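Notebook, August, evening session

Picked this up again after dinner with the wrist brackets back on both arms and the new firmware loaded. I'm writing it all down tonight, before I forget which settings were good, and because the good run was so much fun that I want it on paper!

Where we left off: the left gripper was closing a hair later than the right. On hard objects you'd never notice. On anything soft, the right side gets its bite first and drags the whole thing over, so the left fingers land on a spot that has already moved. I had blamed the camera offset for this (see my grumbling a few pages back) and I was wrong. The delay was in the bus. The left hand controller was still on the old Hevance board with the slow polling, and the right one had been switched over. Swapped the left to match, same cable length on both sides, re-ran the close test, and the two sets of fingers now come in together. Lovely thing to watch.

Squeeze settings. I started from the values in the Jitisach config file, which were made for boxes, and they are far too strong for fabric. Backed the closing current down in steps until the fingers stopped bottoming out against each other through the cloth. The setting that worked is saved as soft_2. Please don't overwrite it, copy it first and change the copy. The position limit for both hands is 1,275 in raw counts, same number left and right now that the zero is set properly. If you re-zero a wrist, that number means nothing anymore and you have to find it again.

Then the real thing: two-handed lift with the white cushion, in front of the sofa. I like this one as a test piece. It has enough stuffing to push back and a cover loose enough to bunch up, so a sloppy grasp shows right away. Drove it from the Šimkus sticks, slow mode, elbows fairly low.
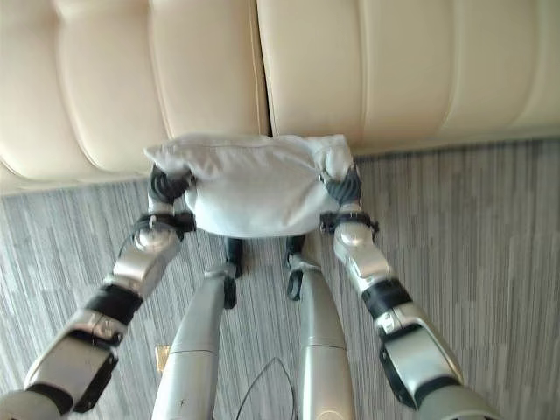 Cushion up, one gripper on each side. soft_2 on both hands.

Look at how much cloth the right hand has gathered, that little knot sticking up over the fingers. I think the right one is grabbing more cover and less cushion than the left. Doesn't bother me for a lift, but it will matter once we try placing, as a bunch like that has to come out of the ribs cleanly when the hand opens. Maybe approach with the wrist rolled a bit more so the fingers meet the side flat. Worth trying with the same cushion before we go changing the finger pads again.

I did nine lifts on soft_2 and kept notes on the back of the parts list, which is still on the bench. Two were bad, both my own driving: I came in too high and caught only the top edge. The rest held until I set the cushion down. I'm thrilled with that. Last month we couldn't get through a single evening without me picking the thing up off the carpet over and over, and the arms felt like two strangers carrying a couch. Tonight they felt like a pair.

Some other things I noticed along the way:

Forearm temperature was fine the whole session, well under where the warning is set. The fan curve can stay as it is.

The right wrist makes a faint tick when it rolls outward. Only outward, only past halfway. I took the load off and it still did it, so it's not the cushion. Could be the cap screw or could be the bearing. Put a paint mark on the screw head so we can tell if it walks.

Video delay was bearable. I do find myself waiting for the picture at the end of each move, which makes for jerky stops. The Flisness viewer has a setting for buffer length and I'd like to see it at 5 where we have it much higher now. Has anyone tried that? If it drops frames we can go straight back.

Logging dropped out once, in the middle of a lift of course. The disk was full of old runs. I moved everything from the box tests over to the big drive and left the folder names alone.

Next time: same cushion, rolled wrists, then placing it on the seat of the sofa and letting go. I want to see the opening move at quarter speed first. After that I'd love to go for something floppy with no stuffing at all, a folded towel maybe, if the shoulders can reach in low enough without the elbows knocking.

Batteries are on the charger, left bank first. Sticks are switched off. The old Hevance board is in the drawer with the spare connectors, labeled, and it still works if somebody wants it for the bench rig.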